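Home Shop Desk & Study Lamps Help
2 min read

The Beltetti lamp stand from Stidbridge came about from our own overcrowded desks, where the lamp, the phone charger and the radio were forever squabbling over one outlet behind the bookcase. So we put the outlets right under the lamp, where you can reach them without crawling around on the carpet (your knees will thank you!). The base is white, smooth and nicely rounded, and it looks at home on a side table as well as a desk.

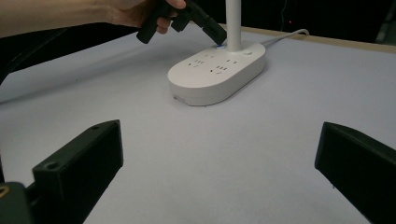

Beltetti base in white, with four outlet groups and the blue indicator light.

The small round button sits on top of the base, right by the pole, and the cord leaves from the back, so you can run it off behind the table and forget it. The lamp gives up to 700 lumens, plenty for reading or a late crossword, and the whole thing carries a 2 year guarantee. New stock reaches our Pedgate store in October, and returns are fine within 21 days.

10 comments Share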